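Steam It! How a Bamboo Steamer Works

Kitchen Science for Kids, page 6
Posted 11/02/2018

What happens when water gets really, really hot? Bubbles. Then steam! Steam is water that has turned into a gas. You can't hold it. But it can cook your dinner.

People have cooked with steam for a very long time. No oven needed. Just a pot, some water and a basket with holes or gaps in the bottom. Dumplings, buns, fish, carrots, all good in there.

So how does it work? The basket sits over a pot of boiling water. Steam goes up through the gaps in the floor. It hits the cool food and turns back into tiny drops of water. When it does that it gives away its heat, and the heat cooks the food. Neat trick. Scientists call it condensation (say it: con-den-SAY-shun). Same thing fogs up the bathroom mirror.
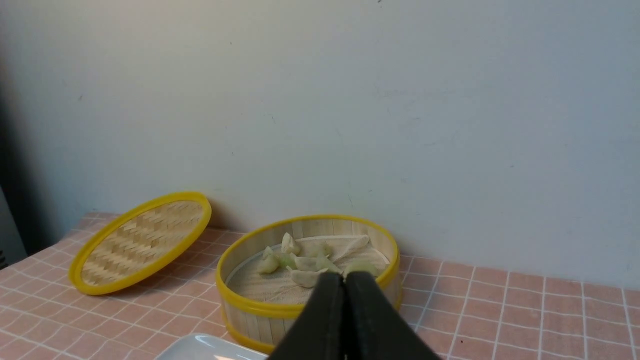
Dumplings in a bamboo steamer, with the woven lid leaning on the wall.

Look at the lid. See the weave? Strips of bamboo going over and under. A woven lid lets a little steam sneak out, and bamboo soaks up some water too, so less of it drips on the food. A metal lid drips alot more. Drip, drip, soggy dumplings.

And the liner on the floor of the basket? Dumpling dough is sticky. With no liner it grabs onto the bamboo and rips when you lift it. Then the filling falls out. Sad.

Why are some dumplings kind of see-through? Depends on the dough. Thin wrappers made with certain starches go clear-ish when they cook. Then the color of the filling peeks thru. Green often means veggies, like chives or spinach.

Words to know
Steam: water as a gas
Wrapper: the thin dough on the outside
Pleat: a little fold that helps pinch a dumpling shut

Try it (with a grown-up!)
Put a cold spoon in the freezer for 11 minutes. Take it out, and breathe on it. What do you see? Where did the water come from? Draw it.

Careful! Steam burns are bad ones. Never lift a hot lid by yourself.

Next up in May: why does popcorn pop?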